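Stop tuning your planner. I mean it, put the config file down and go look at your logs!

I spent most of April last year fiddling with the motion planner on our block stacking setup at Wivov, convinced it was too slow and too timid. I had 340 runs saved and I'd watched maybe 30 of them all the way through (the boring ones, I skipped). When I finally sat down and replayed the failures properly, the planner was doing what it was told. The pose estimates going into it were junk. 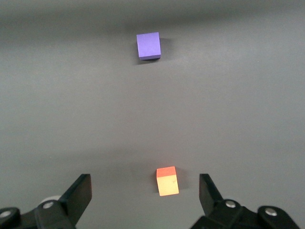
So now I'm a bit of a pest about replay tools. I think every small team should build theirs before they touch grasp code, and I'd happily trade a fancy solver for a decent timeline I can scrub with the mouse. My friend Zdzisław Brzozowska thinks I'm nuts — he says a good simulator catches the same stuff sooner. Maybe for him! Ours had perfect lighting and no shadows, and it passed everything I threw at it for weeks.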